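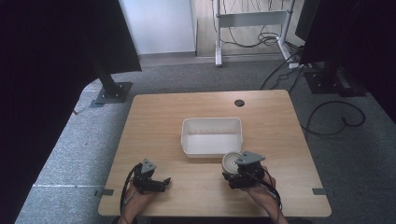
La primera lata, camino de la cubeta blanca.

Escribo esto deprisa que a las cuatro tengo que estar en otro sitio. Pero si no lo cuento hoy no lo cuento nunca, que me conozco.

Tema: la despensa. Otra vez la despensa, sí. Quien lleve tiempo leyendo esto sabe que en marzo puse baldas nuevas y que juré que aquello se iba a quedar ordenado. Pues no. Detrás de los paquetes de arroz había latas apiladas en tres filas, y la fila del fondo no la tocaba desde la mudanza. Abrí una puerta buscando pimentón y me cayó un paquete de fideos abierto. Fideos por todo el suelo. Hasta debajo de la nevera.

Así que mesa despejada, cubeta y a empezar por las latas.

La cubeta. Me habéis preguntado varias por ella, porque en el otro post hablé de cajas y no dije cuáles. Es de plástico blanco, lisa, baja, abierta por arriba, las paredes se abren un poquito hacia fuera. Nada más. La pillé en Hurko en julio, en un lote, y al principio me parecieron sosas. Ahora me parecen lo mejor de la casa. Ni tapa ni asas ni agujeritos de esos donde se mete la harina y ya no sale. Le pasas un trapo y lista.

Antes usaba cestas. Mi cuñada Ifeoma es muy de cestas y me regaló unas preciosas para las conservas. Quedan bien en la foto, no digo que no. Pero las latas se vuelcan, se meten en los huecos, y el fondo cría migas. Las cestas ahora tienen lana y están feliz (Ifeoma, si lees esto: siguen en el salón, a la vista).

Lo de hacerlo en la mesa y no en el suelo es un descubrimiento tardío. Yo era de sentarme en el suelo con todo alrededor, y al rato ya no me podía levantar. La mesa es la de madera clara, la del agujero redondo para los cables. La compramos como escritorio y ha sido de todo menos escritorio: para amasar, para coser, para los disfraces del cole. Tiene las esquinas redondeadas, que con niños corriendo se agradece un montón. Y como es tan clara se ve enseguida si una lata suelta óxido o está pringosa por debajo.

Ah, y la cubeta vacía del todo antes de empezar. Parece una tontería. Yo antes iba metiendo encima de lo que hubiera, y claro, al final tenía una cubeta de latas con un mechero, dos gomas y un calcetín.

Cómo lo hago, por si a alguien le sirve:

Primero fuera todo lo de una balda. Una. No la despensa entera, que luego llega la hora de cenar y tienes la cocina como un mercadillo.

Cada lata se coge, se mira la fecha, se le pasa el trapo por la tapa y decide una en el momento. Si dudo más de 30 segundos va a "esta semana" y se come esta semana, guste o no guste. Por eso ayer hubo garbanzos para comer y garbanzos para cenar. Hubo quejas.

Las hinchadas o con golpe en el borde, a la basura sin mirar la fecha. Ahí no me la juego.

Y luego a la cubeta, de pie, con la tapa hacia arriba. Las que caducan antes delante. Esto de ponerlas por fecha me lo enseñó Nneka Ogunleye, que llevó años el almacén de Adeyemi y tiene la cabeza como un calendario. Le mandé un audio toda orgullosa y me contestó: "¿y has apuntado la fecha en la tapa?". Pues no, Nneka. No la había apuntado. Ahora sí, con rotulador gordo, mes y año. En las tapas brillantes se borra si lo tocas recién escrito, hay que dejarlo secar un poco - eso lo aprendí con el dedo negro.

Sobre la marca del rotulador, que también me lo vais a preguntar: uno de Iment que andaba por el cajón. Cualquiera permanente vale.

Lo peor con diferencia, las latas sin etiqueta. Tenía de esas. Se despegaron cuando se nos salió el agua del fregadero hace dos inviernos y las guardé pensando ya me acordaré. No me acordé, evidentemente. Las agitas y suenan todas igual. Kelechi propuso hacer una cena sorpresa con ellas y casi digo que sí, pero sin fecha a la vista no me fío y se fueron fuera. Con pena, porque una sonaba a melocotón.

Lo que está bien de fecha y no vamos a gastar va para la recogida de Dakbridge, que pasan a final de mes. Aceptan hasta 4 bolsas por casa. Si vais a llevar cosas mirad antes lo que cogen, que el año pasado cargé con un saco de harina abierto y me lo volví a traer en el autobús. Abierto no cogen nada, lógico.

Dinero: no me he gastado nada esta vez, las cubetas ya estaban. Y me he ahorrado una compra porque resulta que tengo tomate triturado para una boda de 200 personas. Prohibido comprar tomate. He puesto una nota en la nevera. A ver si la lee alguien además de mí.

Me quedan por hacer las especias y el cajón de los sobres, que me da miedo. Hay sopas de sobre de cuando vivíamos en el otro piso, seguro. Y los botes de cristal vacíos, que los guardo todos y luego no encuentro ninguna tapa que encaje.

Si tenéis truco para las tapas dejadlo en comentarios porfa. Y a la que me preguntó por las medidas de las baldas: 30 de fondo, la cubeta entra justa a lo largo, mido la altura esta noche y te lo pongo abajo.

Me voy que no llego.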